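The Counter by the Door

Every kitchen has one surface where things come to rest. In the narrow row houses of Wasinport it is nearly always the stretch of counter closest to the back door, because that is where people put down whatever is in their hands when they come in. Bags land there, and so does the mail. By the end of the week it has a layer of small objects that don't belong to any drawer.

I have lived in one of those houses for long enough to know my own stretch of counter well. It is pale and plain and it shows everything. Last February I decided to stop clearing it with one sweep of the arm, and to find out what was on it and where each thing ought to go. I kept at it for most of the year, with breaks.

The first lesson was that very little of the mess is food. Food gets eaten or it starts to smell, and either way somebody deals with it. What stays behind is the packaging, the nets and sleeves and foil that held something useful until the day before yesterday. The city's recycling leaflet has 107 entries, and I read all of them standing up, with the leaflet held open against the toaster. Plastic net is on it. So are pill packs, under M for medicine, which took me some time to find.

Blister packs are the worst of the small things. They are plastic on one side and foil on the other, or foil on both, and they weigh next to nothing. In Wasinport they go in the trash unless you take them to a collection box. The nearest box to me is in the pharmacy on Ustel Street, inside the second set of doors. I keep an envelope on the side of the refrigerator and drop the empties into it. Before throwing one in I press a thumb along the rows to check that no pill is left. Leftover pills go to the pharmacy counter and never into the box.

Fruit nets are easier. The stretchy kind that slips over a single pear will go around the neck of a wine bottle or between two good bowls in a stack. I save a few, and when the few become a handful I throw the rest out. There is no shame in that. A person can only own so many bowls.

Then there are the cleaning things, which have a way of becoming clutter themselves. A white sponge block gets used on one mark and left where the mark was. A towel is brought out for a spill and stays for two days. I used to keep a shelf of sprays under the sink, and I have cut it down to dish soap, vinegar and the blocks. The towels now hang on a rail from Kokkonen, the hardware store by the ferry landing, which charged me 2 dollars for it out of a bin of returned parts. It holds two towels and a dishcloth, and it has changed the look of the room more than anything else I did.

Tissue is its own subject. Shops here still wrap things in it, and the printed sheets are pretty enough that I hate to crumple them. Once crumpled, though, they are finished. I tried ironing some flat on the low setting and ended up with a stack of slightly shiny tissue that I never used for anything. Clean wads get one more job, which is stuffing the toes of wet shoes. After that they go out.

Milk cartons come last because they are large and simple. Rinse, open both ends, press flat. The trouble is that a carton on the counter always looks as if it might still have milk in it, so people leave it alone. In our house the rule is that whoever pours the last of it flattens it, and the rule is followed perhaps half the time.

What surprised me was the number of things with roots. I garden a little, in pots, and a good part of the counter's traffic turned out to be on its way into the ground or out of it. Bulbs, seed garlic, a piece of ginger that had begun to sprout. They came in with dirt on them and sat among the wrappers, and more than one has gone into the trash by accident along with an old paper bag.
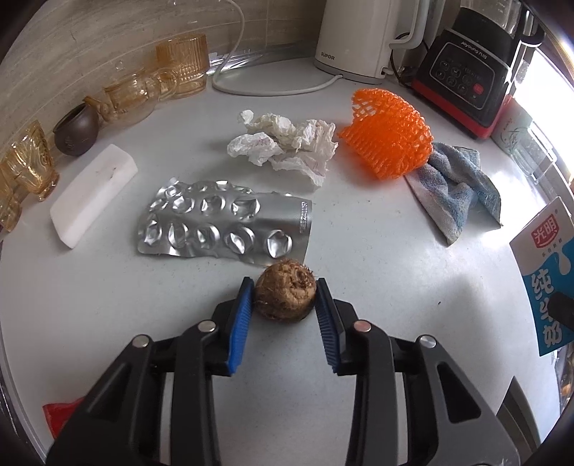 Page 197

A small brown corm with a ringed top is easy to lose in company like that, next to an empty foil pack and a heap of tissue. The color is wrong for anything you would want to keep. I have learned to pick out whatever has root hairs on it before I touch the rest, and to put it in a shallow dish on the windowsill.

From the dish there are three ways to go. If it is a kind you can eat and it feels firm, it goes to the vegetable basket. If it is for planting, it gets a paper bag with the name written on the outside, and the bag goes in the cool cupboard under the stairs. If I can't tell what it is, I don't cook it. It goes into a pot of soil on the back step and I wait for leaves. The Illent seed exchange, which meets in the library basement, will usually put a name to a mystery once there is something green to look at.

After the living things are out of the way, the rest goes quickly. Foil to the envelope, net to the drawer or the trash, tissue to the shoes. The sponge block goes back in its tin if it has any corners left. I shake the towel outside, over the step, before it goes in the wash. Then I wipe the counter down from the wall toward the edge, with the cloth folded in four, and turn it over halfway.

The whole job takes me less time than boiling potatoes. I do it in the evening, with the radio on, and by the next afternoon there is mail on the counter again and somebody's gloves – and, this week, an onion.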